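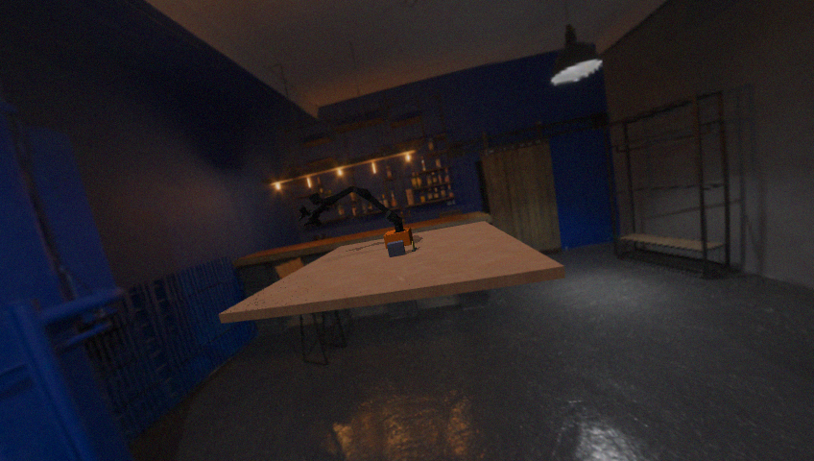

Simulation standards › Checklists › Scene safety, fixed arm on table

Scene safety and sign-off checklist, fixed arm
Revision 12
Scene under inspection: Hadton (bar room, night lighting)
Task: Prerico, cube handling
Result: passed with comments, one item held open

Fill this in before any scene goes to the training queue or the policy goes anywhere near the Drolstead workshop. Answer each line with Yes, No or N/A. "Should be fine" was accepted up to and including Revision 9 and we have the repair bill in a drawer.

The usual objection is that a rendered robot can't hurt anyone. Agreed. The policy that comes out of it gets loaded on to a real arm, in a room with people and their tea in it, and it arrives with whatever manners it was taught. Inspect accordingly.

Section A. Base and mounting

A1. Base fixed to the table in the scene file, with no free joint left underneath.
Yes.
Comment: Checked in the file. A base that merely rests on a table looks exactly the same as one that is fixed to it until the arm swings hard, so please don't tick this one from a render.

A2. Base position matches the drawing for the real bench.
Yes, on the second attempt.
Comment: It was 2 mm out. The scene author asked whether that matters. It matters to the drawing, and the drawing is what the workshop drills holes from.

A3. Table weight, thickness and friction set to sensible values.
Yes.
Comment: The table had inherited a default mass that would have made it lighter than the arm. Corrected. Friction for the wooden top is now taken from the shared materials list, in place of a number that someone liked the look of.

A4. Base easy to tell apart from the arm and the table in the main view.
Yes.
Comment: Orange base, black arm, tan top. Keep the orange. There was a proposal last winter to make all bases black so that they would look smart in presentations.

Section B. Reach and keep-out space

B1. Full reach drawn as an overlay and saved with the scene.
Yes.
Comment: Saved in the scene folder. Please keep it there, where the next inspector will look first and the scene author apparently looked last.

B2. Arm can't reach any furniture or fitting at full stretch.
No, then Yes after change.
Comment: The arm stands towards the far end of the table, with the bar counter behind it and the bottle shelves behind that. At full stretch backwards the overlay touched the counter. A joint limit has been added so that it stops short. The same limit must be set on the real controller, and the person who sets it must write it down somewhere other than their hand.

B3. Lights and other overhead items outside the reach.
Yes.
Comment: In the main view the light rail appears close above the arm, and one bulb seems to hang right over the gripper. The overlay shows proper clearance. I mention it to save the next inspector the walk to my desk. Judge clearance from the overlay and never from one camera.

B4. Keep-out zone set on all sides where a person could stand.
Yes.
Comment: There are no people in the scene. The zone goes in anyway. "There was nobody there in the simulation" is a sentence I'd like never to read in an incident form.

B5. Room entrances known, and zone drawn to suit.
Yes.
Comment: The wooden door is on the right of the back wall, beyond the end of the counter. The zone stops well before it. On the real site, put the floor tape down before the arm is powered and check that a door can open fully without crossing the tape. I have seen it done the other way round, and the tape lost.

Section C. Gripper and start pose

C1. Start pose is clear of the table and of every object on it.
Yes.
Comment: The gripper starts raised over the far left side of the table with its fingers spread, well away from the cube. Good. Starting directly over the workpiece saves a fraction of a second and teaches the policy that the world begins within pinching distance.

C2. Gripper force limited in the scene to the value allowed on the real hardware.
Yes.
Comment: The limit had been lifted "for testing" and not put back. Put back. Anyone lifting it again is asked to leave a note in the file, with a reason, in words.

C3. Closed, open and jammed finger states all tested.
Yes.
Comment: Jammed was tested after a reminder.

C4. Dropped object ends the episode or triggers a stop.
Yes.
Comment: Previously the arm carried on with the motion and placed nothing, very gently, in the right spot, and was scored as a success. This went on for 1047 episodes. They have been removed from the set.

Section D. Objects

D1. Every loose object in the work area named in the scene file and listed on this form.
No. HELD OPEN.
Comment: Cube, blue-grey, in front of the base: named and listed. The thin dark upright object just to the right of it: visible, casts a shadow, appears on no list. Scene author to name it, give it a mass and say whether the arm is allowed to touch it, or take it out. Until then the scene may be used for camera tests only.

D2. Objects have collision shapes that match what is seen.
Yes for the cube. Waiting on D1 for the other.
Comment: An object that the camera can see and the gripper can pass through is a very efficient way of teaching a robot that obstacles are a matter of opinion.

D3. Cube size agrees with the real test piece.
Yes.
Comment: Measured edge against edge with the test piece from the Timmermans kit. Put the test piece back in the kit afterwards. It is the only one and it rolls under things in a way no cube should.

D4. Start positions varied, with a lower limit on distance from the base.
Yes.
Comment: The cube sits directly in front of the base in the opening position, which is allowed. Closer than that and the arm has to fold up on itself to reach it. The random placement now refuses anything nearer. It used to place the cube inside the base now and then, and the arm would do its best.

D5. Fragile background items fixed or excluded.
Yes.
Comment: The bottles on the wall are fixed scenery and outside the reach after the change at B2. If anyone makes them movable, this form is void from Section B onwards and you start again, with my sympathy but without my help.

Section E. Light and cameras

E1. Gripper visible against the background in every required view.
Pass with comment.
Comment: Black gripper, dark background. It can be made out, but a person watching a live feed has to look for it. Add a second view from the other side or raise the light level in the watching view. The training views may stay as dark as they like, since darkness is part of what is being tested.

E2. Warm lights, reflections and shadows checked for false readings.
Yes.
Comment: The floor is glossy and throws back bright patches, including an orange-brown one in the foreground of the main view. None fall on the tabletop, so the cube detector is left in peace. The arm's shadow on the wood was tried against the detector separately and ignored, as it should be.

E3. Camera tilt recorded.
Yes.
Comment: The near edge of the table runs at a slight slope in the main view. The tilt is within the permitted range and the figure is in the file. Don't straighten it by hand. Two people did this to an earlier scene on the same afternoon, in opposite directions.

E4. Loss of camera stops the arm.
Yes.
Comment: Tested by switching the camera off mid-move. Stop was prompt. Test again on the real bench, and warn whoever is watching the screen, who may otherwise conclude that they broke it.

Section F. Stops and limits

F1. Emergency stop modelled as an abrupt loss of drive and not as a polite request.
Yes.
Comment: Arm held its position on the brakes. A slow fade to zero is kinder to look at and tells us nothing.

F2. Speed limit in the scene no higher than the limit for the real bench.
Yes.
Comment: The fast setting exists for saving computing time. It speeds up the clock. It must never speed up the joints. These are different menus and they have, for reasons lost to history, the same icon.

F3. Policy output clipped at the controller as well as in the scene.
Yes.
Comment: Two places, both checked. If you find that one of them makes the other unnecessary, keep both.

F4. Stop test repeated after any change to this scene.
Noted.
Comment: "Any change" includes wall colour. See the argument in the comments on Revision 11, then come back and repeat the stop test.

Actions before full sign-off

Scene author: close D1. Name the object or remove it.
Scene author: add the second watching view for E1.
Workshop: copy the joint limit from B2 to the real controller and record it on the bench sheet.
Workshop: floor tape down before first power-up.
Inspector: run F1 and F4 again once D1 is closed.

Retention: keep this form for 12 months with the scene file. Scanned copies are accepted. Photographs of the form taken from across the room are not, and we have had two.

Next review: February, or sooner if the table is moved.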